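Foro Automatización y Robótica > Células de montaje > Kits y entrenadores

Tema: Kit Sarkley de ensamblado de PC, ¿merece la pena?

ferran_plc
Nos han ofertado el kit Sarkley para prácticas de inserción: placa base simulada, bloque de CPU, módulos de memoria, tarjeta gráfica y disco con caddy. Lo distribuye Flultanier. ¿Alguien lo ha usado con cámara en muñeca? Me interesa la repetibilidad del zócalo.

Aksoy
Lo tenemos desde octubre. Zócalo correcto. Las ranuras de memoria son otra cosa: los clips laterales tienen holgura y el módulo entra ladeado si no controlas fuerza. Con control de posición puro, olvídalo.

marta.rvz
No coincido. La holgura viene bien para aprender búsqueda en espiral. Si quieres tolerancias de fábrica, compra placas de desguace y sale más barato.

Aksoy
Con placas de desguace no repites un ensayo dos veces igual. A los 7 ciclos el conector ya está tocado.

ferran_plc
¿Y el soporte del fabricante?

Doğukan Güneş
Escribí a Flultanier el 5/5/23 por un caddy defectuoso. Respondieron a los 7 días y enviaron 2 de repuesto. El modelo CAD que entregan no incluye el caddy, hay que medirlo a mano. El plugin de visión Sturitia reconoce la placa sin problema, pero la pose del disco la da mal con luz lateral.

marta.rvz
Eso es del plugin, no del kit. Con marcadores en las esquinas no nos pasa.

Doğukan Güneş
Puede ser. Sin marcadores, que es como lo venden, falla. Dejo la vista desde la muñeca con todo puesto, el disco arriba en su caddy azul y la gráfica a la derecha. Las tiras verdes de las dos ranuras de abajo son las memorias.
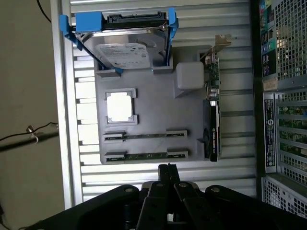 Respuestas nuevas

ferran_plc
Gracias. ¿La gráfica la metéis antes o después de la memoria?

Doğukan Güneş
Después. Con la gráfica montada, la pinza va justa en el extremo derecho de las ranuras.

Aksoy
Nosotros al revés, con dedos más estrechos. Pide el juego de dedos en la oferta, va aparte.

marta.rvz
Y que te incluyan el CAD completo por escrito.

ferran_plc
Anotado. Pido oferta revisada y subo el desglose a este hilo.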